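Holmont Tea Towel, Single

In stock, posts within 7 days
Colours: Oat, Brick, Teal, Charcoal
Size: one size, generous

Okay, I get a bit carried away about tea towels, so settle in or skip down to the washing notes.

I started the Holmont range after my mum's old linen ones finally gave up. They'd been through two kitchens and a flood and they dried a glass better than anything I could find in a shop, and when I went looking for replacements everything was either thin and shiny or so thick it just pushed the water around the plate. So I bought a few metres of cloth from Sugawara, cut it up on the dining table and hemmed it very badly. My neighbour Lamisi Amissah took one home and came back the next night asking for more. That was the whole business plan, really.

The cloth is a linen and cotton mix, a bit heavier on the linen. It comes off the bolt fairly stiff (don't panic!) and it needs a few washes before it's at its best. I'd say wash it on its own the first time, then just chuck it in with everything else. By the fourth or fifth go it'll be soft and thirsty and you'll be reaching for it ahead of the others in the drawer.

I use mine for all sorts. Glasses and cutlery, obviously, but also under a chopping board so it doesn't skate across the bench, over bread dough while it rises, and around a warm casserole when we're taking dinner to somebody's place. I wouldn't use it as an oven mitt on its own. Fold it twice if you must, and keep it well away from the gas.
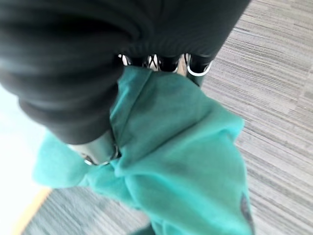
Teal-green cloth over grey striped carpet.

Now, colours. Oat is the one most people order and it hides nothing, so if you cook with a lot of turmeric, maybe think again. Brick is warm and a touch orange in the afternoon. Charcoal is the one I'd give to a person who barbecues. Teal nearly didn't happen because the first dye lot came out closer to navy and I sent the lot back, which was a nervous couple of weeks, but Chiyo Kobori at the dye house kept at it and I love where we ended up. There can still be a small shift in shade between batches. If you want a matching set, order them together and pop a note in the comments box at checkout.

The hems are double turned and the corners are mitred, and there's a cotton loop on one short side so you can hang it up. The loop used to be in the corner. Toshiko Sasaki, who does most of our sewing these days, moved it to the middle of the edge so the towel hangs flat and dries faster, and I've been a bit embarrassed ever since that I didn't think of it.

Washing: warm, up to 60 if it's grubby. Skip the fabric softener, please, it coats the fibres and you'll end up with a towel that smells lovely and dries nothing. Line dry if you've got a line. The dryer's fine on low, but it will shrink a little the first time, and I've cut them long to allow for that. Iron if you're the ironing type. I'm not.

Price is $21 each. Orders over $90 post free anywhere in the country, otherwise it's a flat $13. You'll also find them at Plorkeck on the main street if you'd like to have a feel first, though they don't always carry Brick.

The next lot of Oat is due on 7th August, so if it shows as sold out when you get here, leave your email in the box and I'll send you a message once they're on the shelf.

Goes well with: Skandstead dish brush, Holmont apron, Holmont bread bag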